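Plurerlow grasp perception module
Prudutov > Software > Perception
Version 5 | Licence: per workstation | Page last revised April 17, 2018

Overview
Plurerlow finds graspable objects in images from a camera mounted on the gripper and passes a ranked list of grasp candidates to the motion planner. It is intended for work where the object and the surface under it are close in brightness and colour: pale goods on pale benches, paper on paper, soap, ceramics, uncoated card. Threshold-based detectors tend to lose the outline of such objects or merge it with their shadow. Plurerlow treats shadow as a separate class and keeps it out of the object mask.

The module runs as a background service on a Linux workstation. It reads live frames or recorded sessions and writes its results in the Zilarex log format. It does not move the gripper. Motion is left to the Ko controller or to any planner that accepts the candidate message described under Interfaces.

What the module does
Each frame goes through four stages.

Finger mask. The gripper fingers are visible in nearly every frame from a gripper-mounted camera. Plurerlow holds a mask for each finger, indexed by jaw opening, and removes those pixels before anything else is computed. Masks are made once per gripper with the supplied calibration tool. Bevels, screw holes and bright edges on the fingers are included in the mask, so a highlight along a finger edge is not reported as an object. Threaded inserts and other fittings on the gripper body can be added by hand in the mask editor.

Surface model. The remaining pixels are fitted to a slowly varying surface. Gradients from uneven room lighting are absorbed at this stage. Soft finger shadows on the work surface are labelled as shadow by comparing them with the jaw opening and with the lamp direction, if one has been set.

Object proposal. Regions that depart from the surface model are grouped and closed into outlines. An outline may run off the image. In that case the object is marked as partial, and the side on which it leaves the view is stored with it, so that the planner can decide where to look next.

Grasp ranking. For every complete outline the module proposes opposing contact pairs within the jaw range. Pairs that cross a narrow waist are preferred to pairs on a rounded end. The score for each pair takes account of outline confidence, finger clearance and the distance from the estimated centre of the object. Partial outlines receive no grasp candidates unless this is switched on.

Changes in version 5
The surface model now accepts sheet edges. Earlier versions assumed that the work surface extended past the image on all sides, and an irregular paper edge in view would be returned as one long object. The edge is now fitted as a boundary of the work area. Everything beyond it (carpet, floor markings, stand legs, skirting) is assigned to background and ignored by the proposal stage.

Relief on a surface is also handled differently. Raised or pressed lettering produces small, strong gradients inside an object, often stronger than the gradient at its outline. In version 4 these could split one bar into several fragments. Version 5 tests each inner contour against the outer one and drops it if it is fully enclosed and shares the same base tone. The change was made by Li-hua Fu, who also maintains the regression set for it.

A smaller correction concerns saturated colours. A strongly coloured holder beneath a pale object used to pull the exposure estimate down. The estimate is now taken from the surface class alone.

Typical input
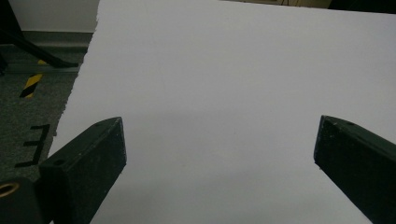
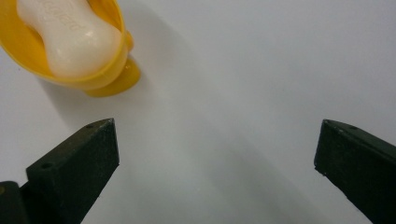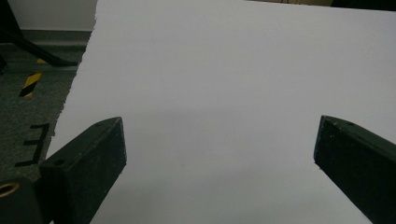
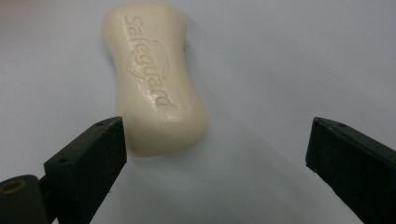 Gripper camera views, jaws open in all four. First and third: torn paper edge with carpet beyond. Second and fourth: soap on a white surface, in the second resting in a yellow dish.

Notes on the input
In the first and third views, the correct result is an empty candidate list and one work area boundary along the ragged edge. The black tape marking and the strip of hazard tape lie outside that boundary. If a site needs floor markings to be read, a separate marker detector should be run on the same frames. Plurerlow has no text or symbol recognition.

In the second view the soap and the dish both leave the image at the top. Both are returned as partial. The "move" hint in the message points up and to the left in image coordinates. The module does not attempt to complete the missing part of either outline.

The fourth view is the usual case for grasp ranking. The bar is pinched along its sides, and the preferred contact pair lies across that waist. The brand name and crest on the upper face are enclosed contours and are dropped. The shadow to the right of the bar is given its own label. A candidate whose finger path crosses shadow is kept. A candidate whose path crosses an object is removed.

Interfaces
Input is accepted from any camera with a standard Linux video driver, or from a Zilarex session file. Colour images are required. Depth is optional, and where it is present it is used only to set the approach height.

Output is one message per frame. It holds:
Frame time and sequence number
Work area polygon
Object outlines, each marked complete or partial
Shadow regions
Grasp candidates, sorted by score
Move hint for each partial object
Status word

The status word should be read first. A frame in which the surface model did not converge carries the value NOSURF, and the lists in that message are empty by design. An empty candidate list with status OK means that the surface was modelled and no graspable object was found on it. Planners that treat the two alike will either stop too often or drive down on to an unknown surface.

Candidates are given in the camera coordinate system. Conversion to the gripper or robot base is done in the Ko controller from the stored hand-eye calibration. Users of other controllers will find the conversion in the sample client, which is supplied as source code.

Recorded sessions
The replay tool steps through a session frame by frame and draws the masks, outlines and candidates over the recorded image. Parameters can be changed during replay and the frame recomputed at once. Settings are saved to a plain text file, which the live service reads on start.

Batch mode runs a folder of sessions without a display and writes one summary line per session. It can compare two settings files over the same folder and list the frames on which they disagree. This is the recommended way to check a change before it goes on to a live cell. Nii Opoku's note on reading the disagreement list is included in the manual as an appendix.

Session files written by version 4 can be opened. Files written by version 5 cannot be opened in version 4 — the work area polygon has no place in the older format.

Technical data
Operating system: Linux, 64-bit
Processor: four cores or more
Graphics card: not required
Memory: 4000 MB free
Disk space for installation: 500 MB
Stored finger masks: up to 300 per gripper
Grippers: two-finger, parallel or angular
Camera position: fixed to the gripper body
Client languages: C++, Python
Session format: Zilarex

Setting up
Finger masks are recorded against a plain matt sheet under normal working light. The calibration tool asks for the jaws to be opened in steps and stores one mask at each step. Glossy card should be avoided, as reflections of the fingers will be stored as part of the mask. Dust and scuffs on the fingers do no harm.

Masks must be recorded again after a change of fingers, after the camera has been removed, or after a change of lens. A shift of the camera shows up in replay as a thin dark line along one finger edge, reported as an object in every frame. Re-recording clears it.

Set the lamp direction if one lamp dominates. Leave it unset under ceiling lighting with several sources.

Known limits
Transparent objects are not supported.
Objects that touch each other and share the same tone are returned as one outline.
A sheet edge that lies directly under a finger for its whole visible length will not be found.
Work surfaces with a printed pattern need the texture option, which was added in the February maintenance release and is still marked as experimental.
The move hint gives a direction only, with no distance.

Supplied items
Plurerlow service and command line tools
Calibration tool and mask editor
Replay tool
Sample client in C++ and Python
Manual in PDF, English only
Licence key by e-mail

The Ko controller and the Zilarex viewer are sold separately. The replay tool will open session files without the viewer, but cannot edit or cut them.

Licensing
One licence covers one workstation and any number of cameras attached to it. Batch mode may be used on a second machine under the same key, provided that no live camera is connected there. Updates within version 5 are free of charge. Version 4 keys are not valid for version 5 and can be exchanged through the Prudutov support desk — please quote the old key and the workstation name.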